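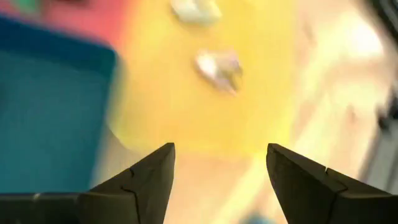 Trivham Workshop Notebook
Entry by the bench supervisor, Small Stores
September, begun 9.40 a.m.

Purpose of entry. To record the present state of the colour-bin arrangement for small consumables, the rules agreed for its use, and the matters still open before the arrangement is extended to the second bench. Colleagues are asked to read this entry before moving any bin or altering any label.

Background. Until the summer, small consumables were held in the drawer cabinet supplied by Kundetti. The cabinet has 49 drawers, and the labelling had been revised so often that several drawers bore two labels and a few bore none. The stock sheet for the cabinet listed 848 items at the last full check. It was agreed at that time that the greater part of this stock was seldom called for, and that the items in daily use should be brought out to the bench in open bins, where their condition and quantity could be judged without opening anything.

The cabinet remains in service for slow-moving stock. It is not to be used as an overflow for the bins.

Choice of containers. Open plastic bins were preferred to lidded boxes. Lids were tried for a short period and were generally found under the bench by the afternoon. Quotations were taken from Salehi and from Grultley. The Salehi bins were of a heavier gauge but were offered in grey only. The Grultley bins were accepted on account of the colours, and the order came to 220 pounds including delivery. Two bins were returned with split corners and have been credited.

Assignment of colours. The following is in force at the main bench.

Yellow: soft waste and offcuts, including wipes, paper and film, held for sorting at the end of the session. Nothing with a sharp edge is to be placed in yellow.

Pink: mixed small parts awaiting identification. Pink is a temporary location. Items should not remain in it overnight.

Teal: identified parts ready to be returned to stock. Teal is to be emptied first at each clearing.

Blue: items belonging to other rooms.

The assignment of yellow has been questioned on two occasions, it being felt that yellow suggests a warning. The point is noted. The colour was chosen for waste because small pale scraps show up well against it, and this has been borne out in use. White paper in particular is easily missed in the teal bin.

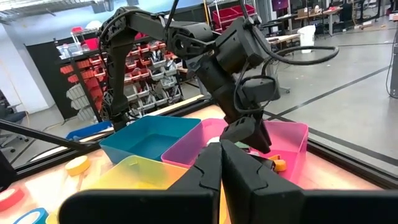 Sorting at the main bench has followed the same order at each session this month: loose items are gathered into pink, identified, and then moved to teal or blue as appropriate. The order is sound, but it depends upon the pink bin being attended to promptly. At the point shown, pink holds a few small items, among them a white one, a green one and an orange one, while teal stands empty beside it. The difficulty lies in the step between the two. Identification takes longer than gathering, and the person gathering is inclined to continue until the table is clear before identifying anything. It is proposed that no more than one handful be gathered at a time. This will be tried until the end of the month and the result entered below.

Tape. Rolls of tape have no bin of their own, and the left side of the table has become their customary place. Red, yellow and light blue are all in use. The rolls are too wide to sit properly in the smaller bin and, if put into one of the larger bins, they cover whatever lies beneath. Three remedies have been put forward: a peg on the wall behind the bench, a dowel fixed across two brackets at the table edge, and a shallow tray. The peg is the cheapest but requires the user to lift off the outer rolls to reach the inner. The dowel has the same fault. The tray is favoured, provided that it is no deeper than the width of a roll. Measurements are to be taken before anything is bought.

It should also be recorded that the tape colours and the bin colours carry no relation to each other. A colleague returning from leave had placed the yellow roll in the yellow bin on the reasonable supposition that it belonged there, and it was very nearly thrown out with the offcuts. A line to this effect has been added to the sheet on the wall.

Position of bins. The bins are to be kept together on the wooden table, near enough for the contents of each to be seen from the working side. Standing one bin partly behind another is acceptable for blue, which is used least. The bins should not be stacked while they contain anything.

Cleaning. The bins may be wiped with a damp cloth and mild soap. Solvent is not to be used. One of the translucent bins was wiped with solvent in error and has clouded along one side. It is still serviceable and has been kept.

Labels. The adhesive labels first tried on the bins lifted at the corners within a few days and left a residue which collected dust. Card labels tied through the rim were suggested and rejected, there being no hole in the rim and no wish to drill one. For the present the wall sheet serves in place of labels. A printed copy is held in the front pocket of this notebook.

Outstanding.

Tray for tape: width of the widest roll to be measured, and the space at the left of the table checked against it.

Second bench: the order for further bins is on hold until the trial of the one-handful rule is complete.

Blue bin: contents to be taken back to the rooms concerned. This was last done before the holidays.

Kundetti cabinet: duplicate labels to be removed from the lower rows. The upper rows are finished.

Stock sheet: the column for items moved out to the bench has been filled in by two different methods, one giving quantities and the other only a tick. Quantities are to be used from now on, and existing ticks replaced as each line is next checked.

Entry closed 11.15 a.m. Trial results to be added on the facing page.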